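Visit to the Skunda shop workroom, April

Our group of small shop owners was invited by Desell to see how they teach robots the work of a grocery shop. I have a vegetable shop with my sister, so I had my own reasons to go. The journey by bus took 40 minutes and we were let in at two in the afternoon.

How the day was arranged

Filipa Marinho received us. She worked for many years as a shop assistant at Quintela before she came here, and she still speaks like one. First she gave us coffee and a short talk, and then we could walk freely and ask.

The room is built like a piece of a real shop. The vegetables are imitation, so the same carrot can be put in its place the whole week and it does not get soft. I asked if the robot will learn wrongly from them. Filipa said yes, a little, and that real leaves are planned for later.

What changes for the staff

This was the part I came for. In the Quintela shop where the first robot works, there are 28 people on the list, and before the robot there were 29. One man retired and his place was not filled. Filipa told us this without being asked, and I respected her for it.

The morning filling of shelves started at five. Now it starts at half past six, because part of the carrying is done before. Two women in our group found this the best news of the day. But the assistants must now also check the shelves after the robot, and some of them feel they have become its supervisor for the same pay. The shop is still discussing this with them.

Work with the baskets and the vegetable shelf
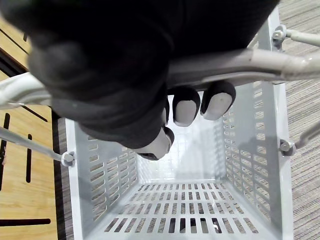
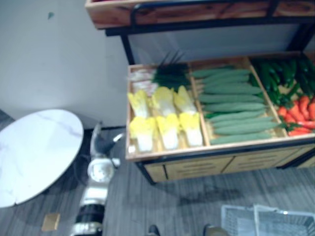 Napa cabbage and cucumbers each have their own part of the crate, carrots share one with peppers, much as I do it at home.

Questions at the end

Somebody asked the price. We were told that the robot is only rented, by the month, and that the sum depends on the size of the shop. For my shop it is surely too much.

I asked who is called when it stops in the middle of a Saturday. There is a telephone line from Finer, who do the repairs, and the staff had a course of 2 days to learn the simple things. The next visit is planned for the autumn, and places can be asked for at the Desell reception.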